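Countertop regrets, three years in
Kitchens and Baths > Surfaces

dpant_144
Posted 21st April

We put in a speckled beige solid surface three years ago and I have opinions I'd like to unload on strangers. The fabricator (Weidemann, for anyone local) talked us out of dark gray on the grounds that it shows everything. He was right. What he left out is that speckled beige shows nothing, and by nothing I mean I put my bare forearm down in honey last week. Crumbs vanish into it. I once lost an earring back on that counter for 4 days and my wife found it with her elbow.

So, for people choosing now: do you want to see the mess or not? I used to think I knew.

HarishV
You want to see it. A counter that hides crumbs is a counter with crumbs. We had the speckle in our last house and I wiped it twice a day on faith, like a man sweeping in the dark.

lensa_m
Hard disagree. I have three kids under eight. If I could see what was on my counter I would have to do something about it. Speckle forever. My sister has polished black and her whole personality is now a microfiber cloth.

HarishV
Your sister has a clean kitchen.

lensa_m
My sister has a clean kitchen and no hobbies.

rattana.w
Color is the least of it if you ask me. Nobody in these threads talks about the finish. Matte and gloss in the same color are two different purchases. We went matte in January and it looks lovely from the doorway, but every pan I slide leaves a little silver mark that needs the cream cleanser. The gloss sample had sat on my windowsill for weeks with coffee mugs on it and never complained. I picked matte anyway, so I have myself to thank.

dpant_144
Rattana, is yours quartz or solid surface? Ours is solid surface, and the selling point was that you can sand the scratches out yourself. I have sanded one (1) scratch. It is now a slightly shiny oval that I keep the fruit bowl on.

rattana.w
Quartz. Cerkitz, the "Bramolance" color, which as far as I can tell is a word they made up to avoid saying tan.

kusumt
I fitted these for 8 years, so a couple of corrections before the thread gets away from us.

Solid surface can be sanded, but you have to go through the grits and you have to do a much bigger area than you think. People go after the scratch with one scrap of sandpaper and make an oval. (Hello, Deepak.) Start with the whole section between two seams, keep the sander moving, and finish with a gray pad. It'll take you an afternoon and you will be finding dust until Christmas.

Metal marks on matte quartz are on the surface, they aren't scratches. Cream cleanser is fine if the maker allows it, go gently, and lift your pans. I know. Lift them anyway.
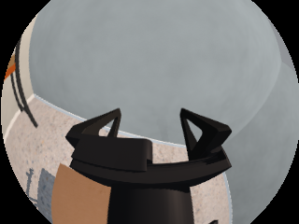
As for seams, everybody asks me about color and then phones up later about the seam. Ask the fabricator to mark where it'll fall before you sign. On a speckled pattern a decent seam more or less disappears. On a plain one you will know where it is for the rest of your life, and you'll show it to guests who would never have noticed.

HarishV
Can confirm. I show ours to guests.

lensa_m
Our seam runs right through the spot where I chop. The man from Sonetti said it was "structurally ideal." For whom, he didn't say.

dpant_144
Kusum, fair cop on the oval. What would you charge to come and do it properly?

kusumt
I'm out of the trade, my knees saw to that. A local shop should refinish one section without charging you for the whole kitchen. If anybody quotes you 3000 for it, that's the price of not wanting the job.

HarishV
Or he could get a bigger fruit bowl.

rattana.w
Seconding the bigger bowl. Has anyone gone for butcher block instead? I keep reading that it's "forgiving," and I'd like to know who wrote that and whether they own an oven.

kusumt
Butcher block is forgiving if you oil it. Most people oil it the first month, and then there's a black ring by the faucet. Keep it away from the sink and it's a nice thing to have.

lensa_m
So we're all agreed on speckle, then.

HarishV
We are not.

dpant_144
Bowl ordered. I'm leaving the thread open in case anybody wants to defend tile. I've been cleaning my mother's grout since I was tall enough to reach it, so bring your evidence.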